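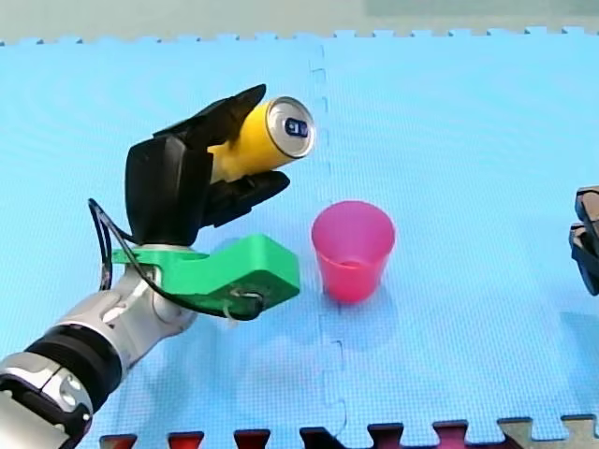

Food Preservation at Home
Handout 5: Vinegar Pickles and Brines

Reading before class: Chapter 5 of the course packet. Bring your own apron and a notebook that can get wet.

1. Scope of this session

This session covers quick pickles, also called fresh-pack pickles, in which vegetables are covered with a hot vinegar solution. Fermented pickles, such as sauerkraut and full-sour cucumbers, rely on salt and time and are treated separately in August.

2. Acidity

The safety of a quick pickle depends on its acid. A finished product must have a pH of 4.6 or lower. Students are to use commercial vinegar labeled 5 percent acidity and are not to reduce the proportion of vinegar given in a tested recipe. If the result is too sharp, add sugar. Homemade vinegar is of unknown strength and may not be used for any jar that will be stored on a shelf.
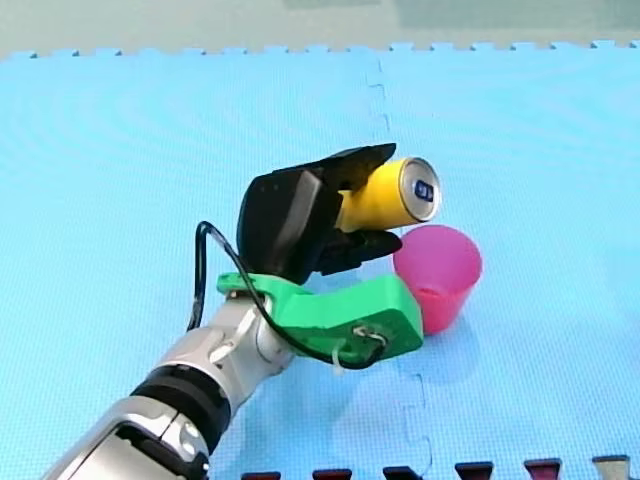

Figure 1. Arm and green bracket over the blue mat.

3. Salt and water

Use canning or pickling salt. Table salt is safe, but its anti-caking agents tend to cloud the brine. Hard water may discolor vegetables and leave sediment; boil it, let it stand overnight, and pour off the clear portion.

4. Preparing the vegetables

Select firm produce without bruises. Cut a thin slice from the blossom end of each cucumber, where enzymes can soften the flesh. Beets are cooked before pickling – leave the root and an inch of stem in place during cooking to limit bleeding, then slip off the skins. Onions may be packed raw.

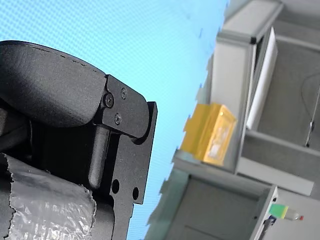
Figure 2. Bracket plate with three small black screws.

5. Packing and processing

Pack vegetables into hot jars and cover with boiling brine, leaving the headspace stated in the recipe (usually half an inch). Release trapped air, wipe the rims, and apply lids until fingertip tight. Processing times are counted from the moment the water returns to a full boil, and they increase with altitude. The Nesasar teaching kitchen stands at 2,035 feet, so every sea-level time must be adjusted as the recipe directs.

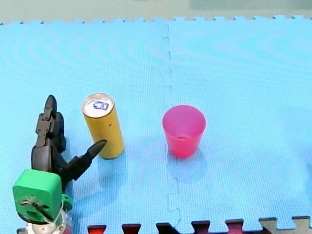
Jars are left to cool undisturbed for at least 12 hours before the seals are checked. Any jar that has not sealed goes into the refrigerator and is used first. Most quick pickles improve after several weeks in storage.

6. Pickled eggs

Pickled eggs are a refrigerator product only. No tested process exists for storing them at room temperature. Peel the eggs, keep them whole and unpierced, cover them completely with brine, and refrigerate at once.

7. Assignment

Prepare one 16-ounce jar of pickled beets with onion. Record the vinegar used, the ratio of vinegar to water, the headspace, and the adjusted processing time. Label the jar with its contents and date, and hand in the written record at the start of the next session.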